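Showing the arm by hand: notes from the Skokine training cell
News from the workshop, November issue 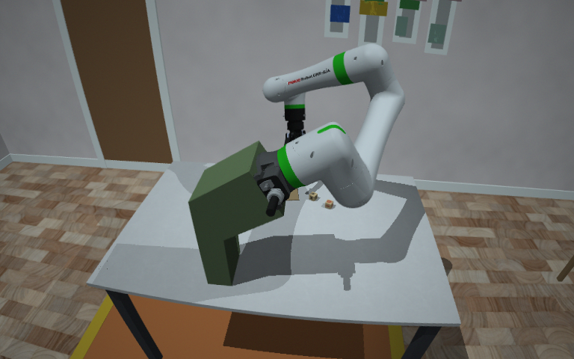

How many times do you have to show a robot a task before it can repeat the task alone?

It depends on how much the task changes from one run to the next. If the part always lies in the same place, one good demonstration is enough, and the robot plays it back. If the part can be turned or moved, we now record 16 demonstrations for each task, with the start position changed every time, and we train from all of them together.

This number was not chosen by theory. Radu Costache began in spring with 12 and the arm learned to reach for the part well, but it was nervous in the last centimeters and often stopped beside the part. With four more recordings, all of them started from the difficult corners of the table, this became much better. We also tried a larger set, and the result was almost the same, so we stayed with 16 for the moment.

Readers who visited us last year will remember that we did all teaching by hand. A person holds the arm near the wrist, the motors become soft, and you lead the tool where you want it to go. For new colleagues this is still the best first lesson. You feel the weight of the arm and you learn quickly which poses it does not like. Marek Rusnák gives this lesson in the morning, before the noise from the hall begins, and he asks everybody to make the same slow movement several times before anything is recorded.

The weak side of teaching by hand is that your own body is in the way. Your arm covers the part from the cameras, and you push more than you believe. In the recordings from the first months we could see small forces in every contact, and the robot learned these forces too. It pressed on the part even when pressing was not needed.

For this reason most of our teaching is now done by remote control. The operator sits at a desk and moves a small hand controller, and the arm follows. We practice first in simulation, where a collision costs only a reset, and then we go to the real cell. The simulated cell uses the CRX-5iA arm over a white table, with a large green block and small wooden cubes for handling exercises. The new operators stay there until Leilani Zamora is satisfied with their recordings. She looks mostly at the speed near contact and at pauses. A long pause in a demonstration is a problem, because the robot can learn to wait at this point and then it does not know when to continue.

At the end of October we had 3,334 recordings in the archive, simulated and real together. Around 2 in every hundred were marked as bad by the operators themselves. We keep them in a separate folder and do not delete them, since Afonso Marinho wants to use them later for teaching the robot how to recover from a mistake. He has asked that everybody writes one short sentence on what went wrong. "Bad" alone does not help him.

Some practical points for those who have a teaching turn this month:

Please reset the controller to the middle position before you press record. If you forget it, the arm makes a small jump at the start and the recording must be thrown away.

Move one thing at a time. First go above the part, then turn the wrist, then go down. Experienced operators like to do all this in one movement, and it looks nice, but the trained result is less steady.

Stop for a rest after half an hour. The quality goes down before you notice it yourself.

The folder names have changed. Use Plutiter for simulated work and Brabec for the real cell. The old names will be closed at the end of November.

Libor Bartoš is preparing the next task, which is putting a part into a holder with very little free space. He is looking for two colleagues who have never used the controller, because he wants to compare their first recordings with those from people who have practiced for a longer time. You can write your name on the list next to the Cemport cabinet or tell him at lunch.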